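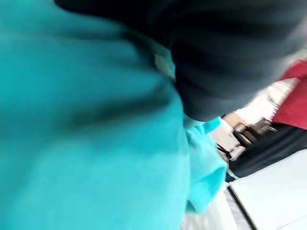 Switched our clinic over to Plalex in May and the citation check alone paid for it, writes one subscriber at Prasertsri. Would still like a better print view.

Print view is coming. Meanwhile, what you get:

Plalex National Security Law Desk Set
From Cernberg. Web access plus binder.

- 1,613 annotated statutes, orders and rules
- 300 model memos, editable
- Surveillance, detention, export controls, cyber, war powers
- Citation checker, flags anything repealed or ammended
- Search by agency, by section, by plain old keyword

Seats: up to 300 on the standard plan. Law schools and clinics, ask for the teaching plan, goes to 2,000. Bigger than that, 3,000 is the cap for now.

Binder ships with tabs already in. Updates mailed as loose pages, swap them yourself, old ones go in the recycling. Web side updates overnight.

Works with Ukis logins. No Ukis? Email and password is fine.

Not legal advice, obviously. Its a research tool.

Returns: binder only, unopened. Web access can be canceled any time before renewal, log in, Account, Plan, Cancel.

Orders in by noon Saturday go out with the next batch. Questions, use the form at the bottom of the page.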